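Home | Contents | Subjects A–Z | Household and Domestic Life | Random article

Patchwork

Patchwork is a form of needlework in which pieces of cloth are sewn together to make a larger design. It is used for bed covers, hangings, cushions and clothing. 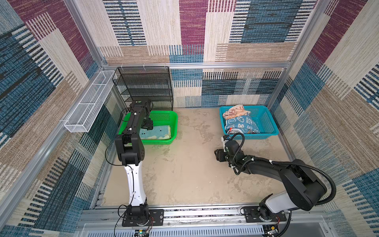

According to Hortensia Benítez, the word is applied too freely, and should be kept for cloth that has been pieced by hand or machine, leaving out printed fabric that only copies the look. Most general writers use it for both, and this article follows them.

Terms

Patchwork is often confused with quilting. Quilting is the stitching together of layers, usually a top, a padding and a backing. A patchwork top may be quilted or left as a single layer, and a quilt may be made from one whole piece of cloth. In appliqué, shapes are sewn on to a ground fabric instead of being joined edge to edge.

Methods

Block patchwork is built from squares of equal size, each pieced separately and then joined in rows. A cover of 36 blocks is commonly set out six by six. Strips of plain cloth, known as sashing, may be placed between the blocks. In the English method, also called paper piecing, each patch is folded over a paper shape and tacked down before the edges are oversewn. The papers are taken out when the work is complete. Hexagons are the shape most often made in this way.

Crazy patchwork has no regular plan. Odd pieces are laid over a foundation cloth and the joins covered with embroidery.

Irkwood collection

The museum at Irkwood holds 300 patchwork items, of which 50 are bed covers. The catalogue was prepared by Zsófia Vincze and divides the covers by method. A group of 16 unfinished tops still has the papers in place, several cut from letters and account books. The Skaton cover, in wool suiting, is shown each March.

Care

Older pieces should be stored flat or rolled, away from daylight. Silk patches tend to split along the folds and should not be washed.

See also: Appliqué; Quilting; Sashing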